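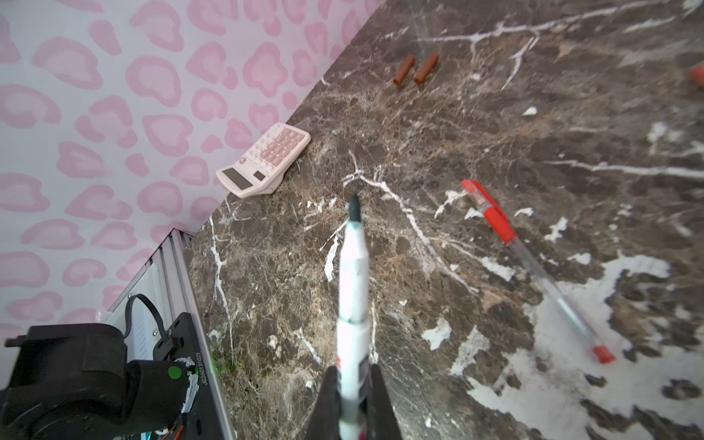 What does a heartbeat message do on a bus?
It tells every other node that you're still there, over and over, at whatever interval you promised.

Reiko Kubo had that taped inside the lid of her toolbox, in her own handwriting, and she loved it the way other people love song lyrics. She was 258 kilometres from the nearest decent coffee, in the control hut of the Pandby grain terminal, and she was having a wonderful night.

"Node 17's gone again," said Ruggiero over the radio. He was up on the conveyor gantry with a torch.

"Gone how? Gone quiet, or gone and come back?"

"How would I know? It's a grey box!"

She laughed and pulled the trace up. And there it was, oh, it was beautiful - a steady run of heartbeats from the Wundus motor drive, then a gap, then a boot-up message, cheerful as a kid walking in late to class. The drive wasn't losing the network at all. It was restarting itself! 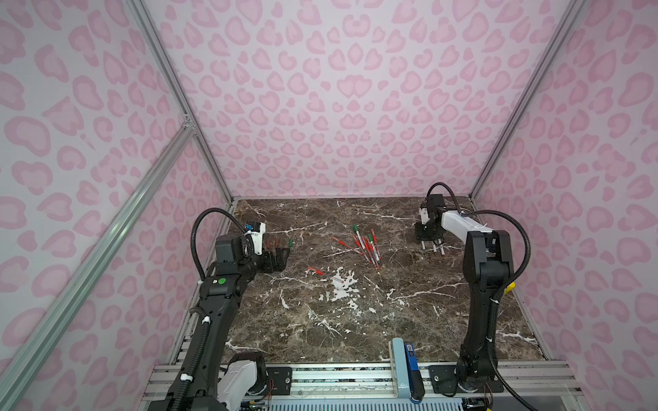

She scrolled back through the evening. Every restart came just after the big hopper gate closed, and every one of them took the same sliver of time. Jaren, who had built the first version of the system and moved to the coast, had left a comment in the config file: do not touch the supply to 17. She had read it as a warning. Now she read it again and thought it might be a confession.

"Ruggiero, is 17 fed off the same supply as the gate?"

A long crackle. She could hear the wind up there, and his boots on the grating.

"There's a jumper," he said at last. "Tucked right behind the duct. Blue wire, neat as you like."

"Jaren, you rascal," she said to the empty hut.

They isolated the line, moved the feed to the spare supply and powered everything up again at 2 in the morning. Ruggiero closed the gate. Reiko leaned in so near the screen that her nose went green in its light.

Heartbeat. Heartbeat. Heartbeat.

"Do it again!" she said.

He closed it three more times, grumbling happily, and then she heard him start down the ladder, whistling.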